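14/05/2018

Up too early. Hot already. Rent went out so the account is down to 404 and I am not buying anything till it's back over 1,000, I mean it this time. Faith Langat called about the Flostirby job, wants me there in August, said I'd think. Didn't think. Did dishes insted.

Green wall still makes me happy - best thing about this place. Orange plates, the blue one, the jar with the black lid.

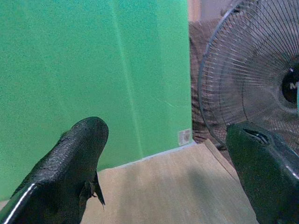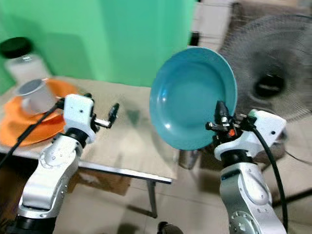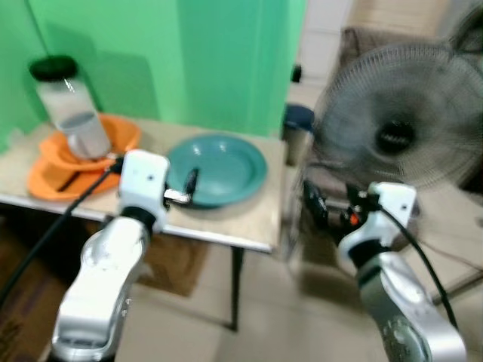 Need to find a real shelf for the plates, that little table can't be the pantry forever. Mullton had one for 54, too much. Maybe ask Faith if she still has hers in the garage - she never uses it.

Called Mom back, short one. Her knee is better. Forgot to ask about teh rice recipe, tomorow. Masanja bill still not paid!! Do it before lunch. Also socks.

Bed by ten or else.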